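Search stories, authors, issues
Go

Drift

The arm had lost two millimetres since January. Orsolya Lakatos found it in the log before she found it at the table. Cycle 289 closed where it should. Cycle 776 closed short, and every one after it closed shorter.

She switched the drive to hold and read the work order again. Womden wanted the cell handed back by four. The order said "recalibrate", which was the word Womden used for everything.

She left the table set as the night shift had left it. The objects had recorded positions, and moving them would cost her the only reference she trusted. She began with the height of the gripper above the wood, then the clearance at the rim of the dish, then the jaws.

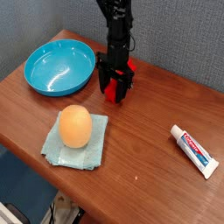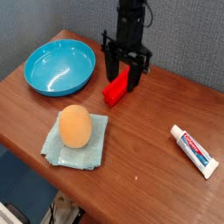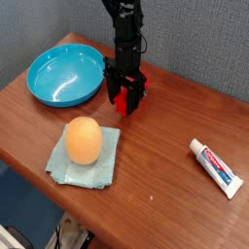
The Womden cell: arm to the right of the blue dish, toothpaste tube on the right side of the table.

The jaws were square. The rail screws were tight. She ran the wrist through 20 degrees and back, and on the return she heard it, a small dry tick, late by a fraction.

Quiroga had fitted the coupling. His initials were on the sheet, with a torque figure that belonged to the older model. She undid the clamp, cleaned the shaft, set it again and marked the joint with a line of paint. Then she zeroed the encoder and asked for the first position.

The arm went there. She measured. She asked for it 74 times more and wrote down each result, although the order required five.

At ten to four she filled in the form. Under "Fault" she put "coupling slip". Under "Cause" she wrote Quiroga's name, looked at it, and put a line through it. She wrote "wrong table used".

The form had no box for the tick. She signed it and released the hold.

More stories
Doderine, Low Water
The Dimau Ferry
A Spare Key for the Pump House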